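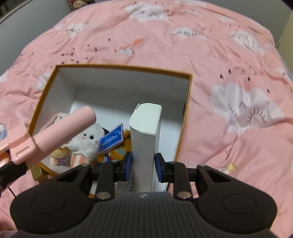 About us

By Cinzia Cocco
Updated in January

Birex is a small company that helps people sort out the contents of a house. Usually that means a parent has died or moved into care, or a couple are going from four bedrooms to two. We come in, we talk, we make lists, and things end up where they ought to be. We don't call it a journey, and we won't tell you that a tidy cupboard will change your life. We've seen a lot of tidy cupboards and we remain unconvinced.

Concetta Sala and I started the firm after working for a larger outfit that sold "decluttering programmes". Clients paid for twelve weeks and got a workbook, a coloured folder and a phone call. I went back to see a few of them the following year, and the folders were in the loft with everything else. That put me off programmes. We charge by the hour, and if the job is done in an afternoon you pay for an afternoon.

18 shares | 4 comments

What we think about storage

The trade has a weakness for containers. Go to any of its fairs and you'll be shown drawers inside drawers, bags you pump the air out of, and labels that talk to your phone. Ottavio Villa, who does our valuations, once brought back a catalogue with 2367 products in it, every one of them meant to help you own less. We keep it in the office to cheer ourselves up.
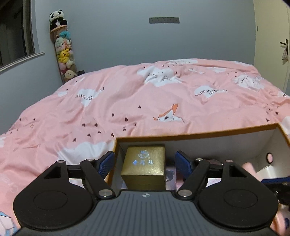

Most of what we use costs nothing. Concetta is firm on this and has turned down two suppliers who wanted their crates in our van. An open cardboard box will do for nearly any sorting job: you can see what's going into it, it doesn't matter if it gets knocked about, and people aren't tempted to keep it because it was expensive. We do buy decent tape. We tried the cheap stuff on a clearance last winter and regretted it on the stairs.

We are also wary of rules. Keep it if you love it, bin it if you haven't touched it in a year – these sound fine until you meet a real household. One client had 307 theatre programmes and loved perhaps none of them, but they were in order and her late husband had written in the margins. They stayed. Another man hadn't opened his toolbox since he retired and was quite right to hang on to it. I don't know of a rule that would have got both of those correct.

Who you'll meet

Liliana Caputo takes the first call and will ask you awkward things, such as whether your brother has agreed to any of this. Please answer her properly. More jobs go wrong over a brother than over a piano.

Concetta and I run the house visits. Ottavio looks at anything that might be worth selling, and his usual answer is that it isn't. Dinner services are very hard to shift at present and so is brown furniture, whatever you may have seen on the television. Elisa Vitale handles papers: deeds, letters, old bank books, and the drawer everybody has. She shreds nothing without a signature.

What we don't do

We don't buy from clients. Firms that clear your house and also make you an offer for the clock have two interests, and I would want to know which one was talking. We don't take a cut from auction rooms or charity collectors either. If we suggest one, you're free to ring a different one.

We don't do before and after pictures of your rooms. We don't have a star rating on this page, having looked into how some of those are come by.

We also can't promise that you'll feel lighter. Some people do. Some feel flat for a week and then want the lamp back, so we hold small items for a month before they go anywhere. We've had 130 things asked for out of that store so far – mostly kitchen bits, and one stuffed pike.

Getting in touch

Ring before noon if you can, as we're out at houses most afternoons. The first visit is free and lasts an hour. If we think you could manage perfectly well with a patient friend and a free weekend, Liliana will say so.

4 comments

Sign up to our newsletter. You can unsubscribe at any time.

This site uses cookies to remember your settings. Accept | Manage choices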